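The lamp stays on the table, the advice can go

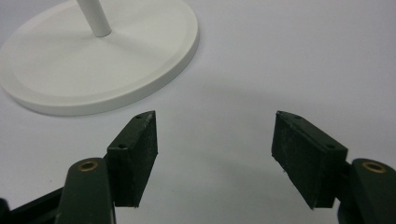 How much should anyone spend on a lamp for a desk? Less than the shops would like, says the owner of Brunet, a small secondhand lighting store in Oltden, who has been selling used lamps long enough to be suspicious of most new ones.

We met on a Thursday, in the back of the store, where she keeps the pieces she hasn't decided about. I had come to ask about white lamps with round bases, the kind that seems to have landed on every desk in town. She had agreed to talk on the condition that I leave her name out. "Put the store's name in. Nobody needs mine to buy a lamp."

I told her I'd read that a heavy base was the mark of a good lamp. She wasn't having it.

"Heavy compared to what? People pick one up in a store and think, oh, that's solid. Then they put it on a desk with the arm pulled all the way out and it leans anyway. I want to know where the weight is and how far the head can travel. A wide base with a plain upright pole will forgive you a lot. A narrow one with a long arm won't."

She is equally cool on the steps and ridges that makers mold into a base. "Some of them are nice. A raised rim can keep a pencil from rolling off, if you're the type to put a pencil there. Mostly it gives the dust a place to sit." Her method for the dust is a dry paintbrush, then a damp cloth, then leaving it alone.

The conversation turned to color. White on a pale table is the look people bring her in their phones, and she has opinions about it.

"White isn't one color. You buy a lamp that's a little creamy and put it on a gray-white top, and you'll see it every morning. Does that matter? Not to me. I had a customer bring back a perfectly good lamp because it was warmer than her desk. I offered her a green one and she left."

Did the customer have a point? "She had a right to her money. I don't know about a point."

I brought up Skiltura, the home office course that a friend had pushed on me, which spends most of its second lesson on clearing the desk until only the lamp is left. The lesson promises better focus. She laughed at that for a while.

"Who measured it? I'm asking. I like a clear table as much as the next person, and when I clear mine I feel terrific until lunch. Then the mail comes. If you have to move 100 things off a table before you can work, sure, fix that. But I wouldn't pay someone to tell me."

She does grant the course one thing. It says to place the lamp at the back corner of the desk, on the side opposite your writing hand, and she agrees with that, more or less. "My mother told me the same for free. Lefties put it on the right. Then you sit down and see if your own hand is throwing a shadow on the page. If it is, slide the lamp over."

On prices she was more careful. She wouldn't say what she pays for stock. Most of her simple table lamps go for 25 dollars, and the ones she has rewired cost more. She keeps a Monmont by the register, a model she calls overpraised, and has knocked the price down twice.

"Lovely drawing of a lamp," she said. "The joint at the bottom of the pole works loose. You tighten it, it's fine for a month, you tighten it again. I tell people that before they buy it, so it's still here."

I asked what she checks when a lamp comes in. The cord first, she said, all of it, with her fingers. Then the switch, then whether the pole turns in its collar when it shouldn't. She runs each one for three hours with the bulb it's rated for and stands nearby for the first part. Lamps with cracked cords don't get sold until she has replaced the cord, no matter how well the rest has held up.

And the felt on the bottom? "Look at it before you buy. If it's gone, you'll scratch your table and blame the lamp. New felt is cheap. I'd rather sell you that than a new lamp — though my accountant may feel differently."

Before I left I asked which lamp she uses at home. She thought it over and said it was a clip-on, that it was ugly, and that she had no plans to change it.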